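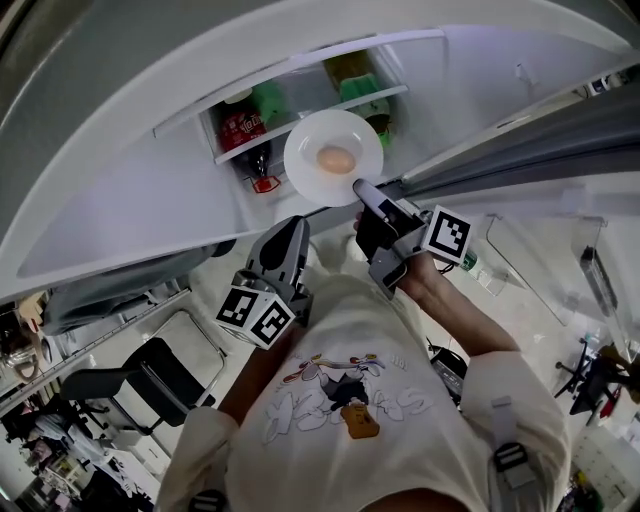
파리사 고르바니는 로봇에게 일을 가르치는 데 왜 진짜 로봇이 없어도 되느냐고 물었습니다. 로봇이 배우는 것이니 처음부터 로봇이 움직여야 맞지 않느냐는 질문이었습니다. 이 글은 그 질문에 답하면서 카수라(Kasura) 연구의 방법을 설명합니다.

로봇이 동작을 배우려면 본보기가 필요합니다. 본보기 하나를 '시연'이라고 부릅니다. 예를 들어 달걀이 놓인 접시를 냉장고 선반에 올리는 일을 처음부터 끝까지 한 번 하면 시연이 하나 생깁니다. 로봇 팔을 원격으로 조종해서 시연을 만들 수도 있습니다. 그러나 이 방법은 느리고, 무거운 로봇을 부엌마다 옮겨야 합니다.

카수라에서는 사람이 손에 드는 집게를 씁니다. 이런 집게를 '그리퍼'라고 합니다. 집게의 손가락은 나중에 일할 로봇의 손가락과 모양이 같습니다. 사람은 양손에 그리퍼를 하나씩 들고 평소 집안일을 하듯 움직입니다. 맨손으로 하면 손가락 다섯 개를 다 쓰게 되므로 두 손가락 로봇이 따라 할 수 없는 동작이 섞입니다.

기록하는 것은 세 종류입니다.

첫째, 영상입니다. 카메라는 머리와 그리퍼에 있습니다. 머리 카메라는 넓은 범위를 보고, 그리퍼 카메라는 물건을 가까이에서 봅니다. 팔에 가려 한쪽에서 보이지 않는 부분이 다른 쪽에서 보일 때가 많습니다.

둘째, 그리퍼의 위치와 방향입니다. 그리퍼에 달린 하얀 정육면체에는 검은 네모 무늬가 있습니다. 이것을 '표식'이라고 합니다. 컴퓨터는 무늬의 실제 크기를 미리 알고 있습니다. 영상에서 무늬가 작게 찍히면 멀리 있고, 비스듬히 찌그러져 찍히면 기울어져 있다고 계산합니다. 무늬가 여러 면에 있으면 그리퍼를 돌려도 한 면은 카메라에 잡힐 가능성이 높습니다.

셋째, 손가락이 벌어진 정도입니다. 접시 가장자리를 잡는 순간과 놓는 순간을 여기서 알 수 있습니다.

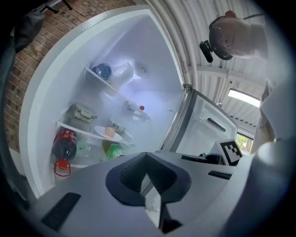
세 기록은 시각을 맞춰 하나로 묶습니다. 영상과 위치의 시각이 서로 어긋나면 로봇은 접시에 닿기 전에 손가락을 닫는 법을 배우게 됩니다. 시각 맞추기는 티모테 물랭이 맡았고, 검사용 프로그램의 이름은 풀렉스(Pulex)입니다.

9월에 모은 시연은 모두 459개입니다. 이 가운데 300개를 학습에 썼습니다. 나머지는 표식이 오래 가려졌거나 기록이 중간에 끊겨서 뺐습니다. 냉장고 문 안쪽에서는 표식이 팔이나 선반에 가려지기 쉽습니다.

학습은 다음과 같이 합니다. 컴퓨터 프로그램에 영상을 보여 주고, 다음 순간에 그리퍼가 어디로 움직일지 예측하게 합니다. 예측을 사람이 실제로 한 움직임과 비교해 차이를 구합니다. 그리고 차이가 줄어드는 쪽으로 프로그램 안의 숫자를 조금씩 고칩니다. 이 과정을 아주 많이 반복합니다.

학습이 끝난 프로그램은 로봇 팔에 옮겨 시험했습니다. 접시 옮기기를 14번 시켰더니 8번 성공했습니다. 실패한 경우에는 접시가 기울어 달걀이 굴러떨어지거나, 접시가 선반 앞쪽 모서리에 걸렸습니다. 접시가 얼마나 기울었는지는 세 기록 어디에도 직접 적히지 않습니다. 프로그램이 영상만 보고 짐작해야 하는 값입니다.

아라시 에스파하니는 다음 실험에서 달걀 대신 귤과 방울토마토를 접시에 올려 시연을 더 모을 계획입니다. 구르는 모양이 다른 물건을 섞었을 때 성공 횟수가 달라지는지 비교합니다.

낱말 풀이
시연: 로봇이 보고 배울 수 있게 기록한 본보기 동작
그리퍼: 물건을 잡는 집게 모양의 장치
표식: 카메라로 위치와 방향을 계산할 수 있게 만든 무늬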